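5 Oberflächenpflege und Nachölen der Tischplatte

5.1 Geltungsbereich

Dieser Abschnitt gilt für die massiven Tischplatten der Baureihe Berholm. Für lackierte Platten der Baureihe Graltach gilt Abschnitt 6. Die Montage von Gestell und Platte muss nach Abschnitt 4 abgeschlossen sein.

5.2 Benötigtes Material

Pflegeöl Hokilley, farblos, 200 ml (Art.-Nr. 1488)
Schleifvlies, fein
2 fusselfreie Baumwolltücher
Neutralreiniger ohne Scheuermittel
Schutzhandschuhe

VORSICHT: Ölgetränkte Tücher können sich selbst entzünden. Tücher nach Gebrauch ausgebreitet im Freien trocknen lassen oder in einem geschlossenen, mit Wasser gefüllten Metallbehälter aufbewahren. Nicht zusammengeknüllt in den Abfall geben.

5.3 Vorbereitung

1. Alle Gegenstände von der Platte entfernen.
2. Platte mit einem nebelfeuchten Tuch und Neutralreiniger abwischen. Stehende Nässe vermeiden.
3. Platte mindestens zwei Stunden trocknen lassen. Raumtemperatur während der gesamten Arbeiten zwischen 15 und 25 °C halten.
4. Verlauf der Maserung feststellen. Die Schleifrichtung folgt immer der Maserung, auch an den Schmalseiten.

Hinweis: Bei streifigem Licht sind Schleifspuren quer zur Faser deutlich sichtbar. Die Platte vor dem Ölen aus flachem Blickwinkel kontrollieren.

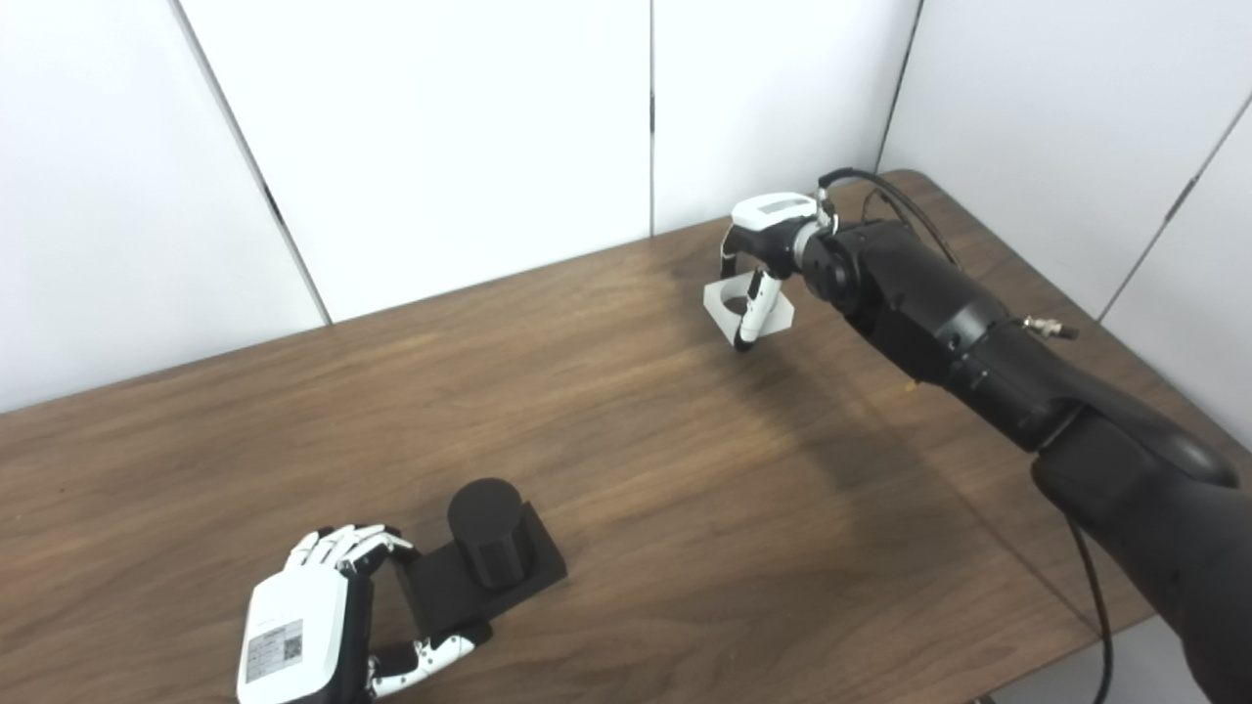 Der Farbton einer geölten Platte hängt von der Holzauswahl, vom Alter der Oberfläche und vom Lichteinfall ab. Farbunterschiede zwischen zwei Platten derselben Lieferung sind kein Mangel. Bei mittelbraunen Platten mit streifiger Maserung wie auf der Abbildung fallen einzelne nachgeölte Stellen stärker auf als bei gleichmäßig gezeichnetem Holz. Solche Platten sind stets ganzflächig von Kante zu Kante zu behandeln. Eine Ausbesserung einzelner Flecken ist nur auf der Unterseite zulässig.

5.4 Nachölen

1. Raum gut lüften, Schutzhandschuhe anlegen.
2. Oberfläche mit dem Schleifvlies und leichtem Druck in Faserrichtung anschleifen.
3. Schleifstaub absaugen und mit einem trockenen Tuch nachwischen.
4. Ölflasche schütteln. Eine kleine Menge Öl auf das Baumwolltuch geben, nicht direkt auf die Platte.
5. Öl dünn und gleichmäßig auftragen. An einer Schmalseite beginnen.
6. Nach 15 Minuten den Überstand mit dem zweiten Tuch vollständig abnehmen.
7. Kanten und Ecken auf Ölnasen prüfen und diese sofort abwischen.
8. Platte über Nacht ruhen lassen. Bis dahin nichts abstellen.

ACHTUNG: Nicht abgenommenes Öl bleibt klebrig und lässt sich nach dem Anziehen nur durch erneutes Schleifen entfernen.

Bei der Ausziehplatte Enriquez werden die Einlegeplatten im selben Arbeitsgang geölt. Die Führungsschienen müssen frei von Öl bleiben und sind vorher abzukleben. Platten vor dem Zusammenschieben vollständig durchtrocknen lassen.

5.5 Belastbarkeit nach der Behandlung

Die Oberfläche ist nach einem Tag vorsichtig benutzbar. Die volle Beständigkeit gegen Wasser und haushaltsübliche Flüssigkeiten wird nach einer Woche erreicht. Heiße Gefäße nur mit Untersetzer abstellen; dies gilt auch für voll ausgehärtete Oberflächen.

5.6 Pflegeintervalle

Bei Nutzung als Esstisch zweimal jährlich nachölen, bei geringer Nutzung einmal jährlich, vorzugsweise vor Beginn der Heizperiode. Erscheint die Oberfläche stumpf oder perlt Wasser nicht mehr ab, ist die Behandlung vorzuziehen.

Ersatzteile und Verbrauchsmaterial siehe Seite 89.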